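Blog > Days Out > An Afternoon at the Nellov Open Day

Print this post | E-mail this to a friend

An Afternoon at the Nellov Open Day

Sunday, June 15, 2025

I had been promising myself I'd go to one of these ever since the flyer went up at the Watska library, and yesterday I finally did it, with a thermos of coffee in my bag and no clear idea of what I was walking into.
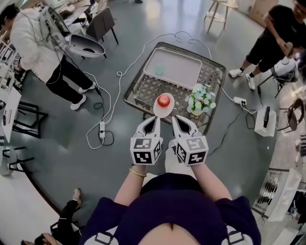
I should say first that I am no engineer. I taught school music for a good many years and the most complicated machine in my house is the sewing machine, which I still have to thread with the booklet open. But Nellov had said everybody was welcome, and they meant it. The young woman at the door gave me a sticker and a little map, asked if I'd had trouble parking (I had, the Van Loon lot was full of boats for some reason), and pointed me down the hall to the demonstration room.

What they do in there is teach robots to handle ordinary things, and the way they go about it was a complete surprise to me. I had pictured people in front of screens, typing. Well, there was plenty of typing going on down the hall, but in the demonstration room the work is done on your feet, with your arms! You take a white gripper in each hand, with curved fingers and soft-looking black pads on the inside, and you do the job yourself while everything gets recorded. Pick up the apple, put it back on the pink plate, move the little blue cup. The grippers have black-and-white squares all over the base, a bit like the puzzle page in the newspaper, and those are how the cameras keep track of where your hands are.

Our guide told us that a single task might be repeated 1000 times before they feel they have enough of it. A thousand apples, I thought, and then of course it's the same apple, over and over, which made me feel a little sorry for it. She said they change small things as they go, the plate a bit to the left, the cup turned around, so that the robot doesn't get thrown the first time somebody sets the table differently. I had piano students like that. They could play the piece beautifully as long as it was on their own piano.

They let visitors have a turn, and I stood in line behind a boy of 7 who was so good at it that I nearly lost my nerve. My own go was slower. The grippers are lighter than I'd expected, but you lose all the feeling in your fingertips, and you find you're watching like a hawk to see whether you've got hold of the thing. I dropped the apple twice. The third time I set it down right in the middle of the plate and got a round of applause from the people behind me, which I will be bringing up at family dinners for some time.

Afterward there was a talk upstairs on a project called Deltum, and I'll admit I followed maybe half of it. The part I did follow was about kitchens, and helping people who can't grip well anymore. My mother had terrible hands by the time she was 70, and I sat there thinking about her and the lids on the jam jars. I asked when something like that might be in people's houses and the speaker was very straight with me and said he didn't know.

I got home a good 2 hours later than I'd said I would, with a tote bag and a sore shoulder. They're having another open day in November, and if you live anywhere near Watska I'd tell you to go. Park on the street by the bakery, though, and leave the Van Loon lot to the boats.

Print this post | E-mail this to a friend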